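About Jultadum

Jultadum is a parliamentary records service. We transcribe, index and publish the proceedings of municipal councils, regional assemblies and their standing bodies. Our clients are legislatures, newsrooms, law libraries and university departments that need an exact account of what was said in a chamber, by whom, and under which item of business.

The service was set up in Sisau to produce minutes for a single town council. It now covers 31 elected bodies and employs 20 people, most of them transcribers and editors. The remaining staff maintain the search system and handle access requests.

What we produce

Each sitting results in a verbatim transcript, a record of votes and a topic index. The transcript is released in two stages. A draft marked "uncorrected" is posted by 9 a.m. on the morning after the sitting. The final version follows when the corrections period closes.

Members may ask for corrections to names, figures and misheard words. They may not change the substance of a remark. Where a member and an editor disagree, the audio is reviewed by a second editor, whose decision is entered in the correction log. The log is public and is linked from every final transcript.

Withdrawn remarks

A remark that a member withdraws, or that the chair rules out of order, stays in the transcript. The ruling is printed directly after it, with a reference to the standing order applied. If a chamber's own rules require that words be struck, we print the fact of the removal, the time and the name of the presiding officer. We do not substitute dashes or initials for offensive words unless the client's written policy calls for it, and in that case the policy is cited in a footnote.
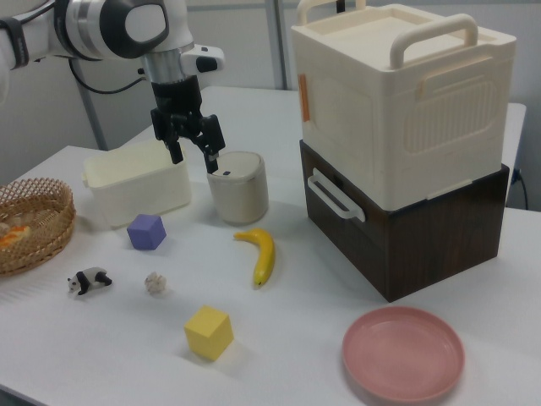 Can a member of the public request the audio of a sitting?

Requests are accepted for any open session. Send the name of the body, the month of the sitting and the agenda item to the access desk. Closed sessions are not released, and their audio is returned to the clerk of the body concerned.

Languages

Proceedings are transcribed in the language spoken. Translations are supplied to bodies that have adopted a bilingual rule, and they are labeled as translations on every page. In a dispute over meaning, the original-language text prevails. Interpreters' audio is stored on a separate track and is not used as a source for the transcript.

The Kaplan index

Kaplan is our subject index. It assigns each speech to one or more headings, such as public order, electoral boundaries or procurement. Headings are applied by an editor and checked by a second reader. Party affiliation is recorded as it stood on the day of the sitting and is not updated when a member changes caucus. New headings are added each June. Old headings remain searchable.

Offices

The main office and the editing floor are in Sisau. A smaller office in Cledau handles the regional assemblies and holds the paper archive, which can be consulted by appointment. We maintain 3 copies of all published transcripts, one of them outside the region.

Funding and independence

Jultadum is paid by subscription and by contract with the bodies it covers. We accept no payments from political parties, candidates or registered lobbyists. Employees may not hold elected office or work on a campaign. Contract values are listed in the annual report, which is available from either office on request.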